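Feb 24, 2023
By Amparo Tamayo

Table clearing is among the least discussed jobs in the food service trade. It appears on staffing sheets as a single line, and it is usually the first line that a manager proposes to automate. The owners of large food halls are now being offered systems that would take over part of this work, and the decisions they make in the next few years will shape the working day of a great many people.
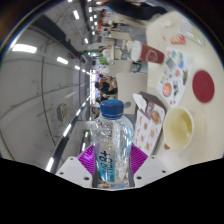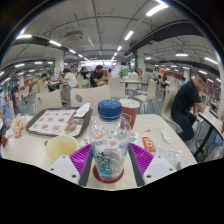
Clearing food court tables: a water bottle held in a hand-held gripper.

The case for automation in this setting is a serious one. Clearing is repetitive and hard on the back and wrists. A hall with 900 seats may turn over its tables several times in one lunch period, and the attendants who keep up with that pace walk long distances on hard floors. Employers report trouble filling the positions, and those who accept them often leave within a season. If a machine can pick up bottles and cups reliably, it is reasonable to ask why a person should have to do so all day.

It is also reasonable to ask what remains for that person once the machine arrives. My concern is that this second question is seldom put in writing. A purchase proposal will state how many items can be collected in an hour. It will rarely state what the attendants will be doing during that hour, who will supervise the equipment, or what those duties will pay.

The experience of Casado, a hall operator with three sites, deserves attention. Last April the company began a trial of assisted clearing at its largest location, under a manager named Valdemar Bjarnason. The original plan reduced the lunch crew by a third. After the first weeks the plan was withdrawn, as management found that the attendants had been doing a good deal of work that had never been recorded. They judged whether a half-full drink had been abandoned or whether its owner had gone to find a fork. They moved a chair for a customer with a stroller. They noticed a spill before it became an injury claim. When the crew was reduced, these tasks fell to the counter staff, who had lines of their own to serve.

Lucía Cantero, a shift lead at the site, told me that the equipment was welcome on heavy days and that her objection was to the manner of its arrival. "We were shown it on a Monday and told our new hours the same week," she said. "Any of us could have explained which tables it would have trouble with."

Her point should be taken as a matter of policy. The attendants know that trays come back in every possible condition, that wrappers hide lids, and that some bottles have water in them and some do not. This knowledge has value. Where workers are asked to demonstrate their tasks so that a machine can be taught to perform them, they are contributing to a product, and their contribution should be named in their job description and paid at a rate that reflects it. An hour spent teaching a system is skilled work, whatever the hourly wage of the person doing it.

Three measures would be a fair beginning. Operators should publish a staffing plan together with any purchase of clearing equipment. Attendants should take part in the trial from the first day and should have the authority to stop it. Savings in the first year should be applied in part to training, so that an attendant who wishes to maintain the equipment has a real path to that position.

Some owners will answer that their margins do not permit this. Margins in food service are thin, and the objection should be heard. Yet the cost of replacing experienced staff is also a cost, and it is paid every time a trained attendant walks out. Casado has since restored its full lunch crew and kept the equipment in service. The hours are posted two weeks in advance.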